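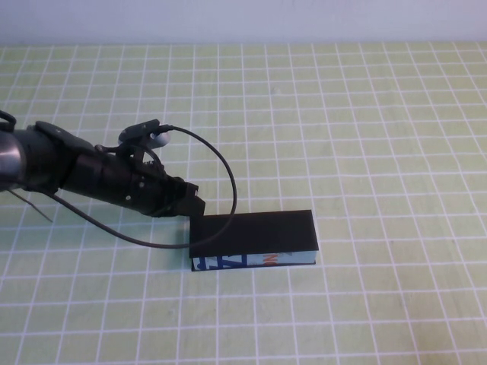

Pale green with a white grid, against a plain wall.

Cutting mat advice I've stopped believing

62 comments | 30 shares

I have owned cutting mats for years and read plenty of confident advice about them. Most of it comes from people selling mats.

1. "It heals itself." Up to a point. A light pass with a fresh blade closes up fairly well. Lean on a dull one and you get a groove that catches every cut you make afterward. Change the blade sooner than you want to.

2. "The grid is accurate." Check it. Lay a steel ruler along the lines in both directions before you trust them. My first Monance mat was off by a hair across the short side, which doesn't matter for gift wrap and matters a lot for quilt squares. I measure with the ruler now and use the printed lines only to keep things straight. 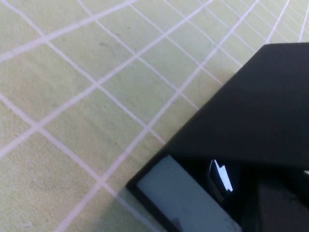

3. "Wash it in hot water." Please don't. I warped a Makham mat in the sink one November and no stack of books ever got it flat again. Cool water, a drop of dish soap, a soft brush. Dry it lying down.

4. "You need the special cleaner." The Brerkov spray smells nice. I tried it on one half of a mat and dish soap on the other, and I couldn't tell them apart. For lint stuck in the cuts, a white eraser does the job.

5. "Store it any way you like." Flat, or hung from a clip. Not rolled, not behind the heater, and not in a parked car in summer.

I'm still undecided about flipping the mat over every few months. It may help. I keep forgetting to do it.

We use cookies to improve your visit. Accept | Manage settings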